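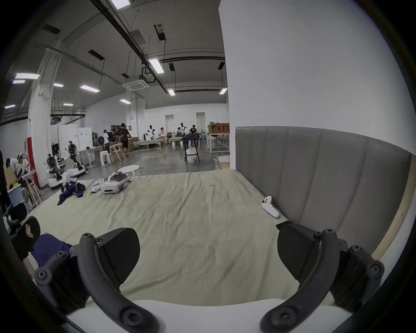 3. Stimulus Beds and Starting States

3.1 Why the bed is treated as a storage surface

Most work on household tidying starts from shelves, tables and floors. Beds appear in that work mainly as furniture to be made, with the sheet and pillows as the objects of interest. In the diaries collected for the first part of this study, however, the bed was more often used as a place to put things down. Clothes were left on it between wearing and washing, bags were emptied onto it, and small electronic devices were placed on it when the nearest table was full. Respondents seldom described these items as untidy until the bed was needed for sleep. We call this use interim placement and treat it separately from storage, where an item has a known and repeated location.

Interim placement has two properties that affect how a bed is cleared. First, the items share no category. A garment and a game controller may lie within reach of each other although they belong in different parts of the home. Second, the surface itself is part of the task. A sheet that has been lain on or leaned on has folds, and small items settle against them. A person clearing the bed must decide whether to straighten the sheet as they go or leave it until the items are gone. Both strategies were reported in the diaries, and the order in which they are applied is one of the variables coded in Section 4.

3.2 Setting

The clearing sessions were held in the Riltomberg hall, a large open interior with an exposed service ceiling and thick square pillars. The hall was chosen over a furnished apartment for two reasons. Full-size beds could be placed with free access on the open sides, and the same bed could be kept in position between sessions without disturbing a resident. The cost is a loss of domestic context. There is no wardrobe beside the bed, and participants cannot rely on habit to tell them where a garment should go. Destinations were therefore supplied as part of the procedure (Section 3.5).

General lighting comes from the fluorescent fixtures in the ceiling. No bedside lamp was used in any session. Dark textiles are harder to read under overhead light than under a low lamp, as folds in navy or black fabric show little shading from above. We return to this point in the discussion of missed items, where two dark textiles lying close together were sometimes taken up as one.

3.3 Bed and bedding

The bed has a light wood frame and a tall gray upholstered headboard with vertical channel stitching. It was supplied by Stornarent on a furniture lease and is listed in our inventory under the name Beaudoin. The headboard was retained although it limits reach from one side. In the diary material, small items were often reported lost or overlooked at the head of the bed, and removing the headboard would have removed this part of the problem.

The mattress is covered with a pale sage-green sheet. No blanket, duvet or pillow belongs to the starting state used here. Pilot sessions with a duvet produced long episodes of lifting and searching that could not be compared across participants, and the duvet was dropped from the protocol. The sheet was not ironed or pulled tight before a session. A taut sheet makes flat items easy to find and easy to slide, and neither condition was typical of the beds in the diaries. The wrinkles visible in Figure 2 are of the kind we accepted as a valid start.

Sheet color was fixed for all sessions. Pale green gives strong contrast with navy and black textiles and moderate contrast with white plastic. Earlier trials with a white sheet led to repeated oversights of white devices, and a dark sheet had the same effect for the garments.

3.4 Items

Items were drawn from two classes, soft and rigid. The soft class covers garments, caps and cloths. The rigid class covers personal electronic devices of the sort that are carried to the bed, used there and left. The two classes are mixed in every starting state, and no state consists of one class alone.

The state in Figure 2 shows the mixture. A white VR headset lies on its side near the far edge of the mattress, with a small white controller next to it. A second controller, also white and with a curved grip, lies near the headboard. The soft items are a crumpled navy-blue garment, a black cap with a red-and-white square logo, and a dark navy cloth next to the cap.

Three aspects of this arrangement were of interest in the design.

The headset and its controllers form a functional set but are spatially divided. A participant who thinks in terms of sets will cross the bed to bring the parts together before moving any of them off the mattress. A participant who thinks in terms of location will clear one region and then the next, and the set is completed only at the destination. The distance between the controller by the headboard and the headset is large enough for the two strategies to be told apart from the order of removal.

The headset has a strap. Straps, cords and sleeves make an item extend beyond the part by which it is usually recognized, and they may catch on fabric when the item is raised. We scored the headset as a compound item, rigid in the body and soft at the strap, and did not force it into either class when computing handling time.

The cap and the cloth lie side by side at one edge of the bed and are both dark. They differ in what is expected of them. A cap keeps its form and is normally set down or hung up; a cloth is folded or put with the laundry. Taking both in one grasp saves a trip but requires them to be separated later. This choice, which we call bundling, is coded at the moment of pickup whether or not the items are later parted.

The navy garment was left in a heap. No attempt was made to standardize the shape of the heap, as garments dropped by hand do not fall the same way twice, and a shape arranged by an experimenter tends to look arranged. Coders instead rated each heap on a 3-point scale from flat to fully gathered. The rating enters the analysis as a covariate.

3.5 Destinations and instructions

Each participant was told that the bed was to be made ready for use and that everything on it had a place elsewhere. Destinations were given by category: clothing, headwear, electronics and household textiles. The instruction did not mention the sheet. Whether participants straightened it, and at what stage, was left to them. Those who asked were told to do as they would at home.

The category labels come from the Zallura item list, a household vocabulary compiled in the diary phase. The list contains 400 entries. Its treatment of dark cloths is coarse: an unfolded textile with no visible collar, sleeve or hem is entered as household textile even when it might prove to be clothing. The rule was kept for consistency between coders. Where a participant unfolded such an item and assigned it to clothing, the participant's decision was recorded next to the default label and was not counted as an error.

3.6 Documentation of starting states

Starting states were documented by photograph and by a written record of item regions. The mattress was divided into head, middle and foot regions, each with a near and a far half. An item lying over a boundary was assigned to the region holding the larger part of it. For heaped textiles this judgment was made from the outline of the heap and not from the presumed position of the garment inside it.

Photographs were taken from standing height. At that height the far half of the mattress is strongly foreshortened, and the gap between neighboring items appears smaller than it is. Distances were therefore never read from photographs. The images served to settle disagreements about which items were present and how they were oriented, as with a headset resting on its side as opposed to its base.

Figure 2. Starting state with mixed soft and rigid items on the sage-green sheet. Headset and adjacent controller near the far edge; second controller near the headboard; navy garment in a heap; black cap and dark navy cloth at the edge of the bed. Riltomberg hall.

3.7 Exclusions

A session was excluded if an item had moved between documentation and the start signal, if an item not on the record was found under or within a textile, or if the participant sat on the bed before the first pickup. The last criterion was added in June, after sitting was found to shift rigid items toward the depression in the mattress. In total, 20 sessions were excluded, most of them under the first criterion. Excluded sessions were not repeated with the same participant, as the destinations would already have been known.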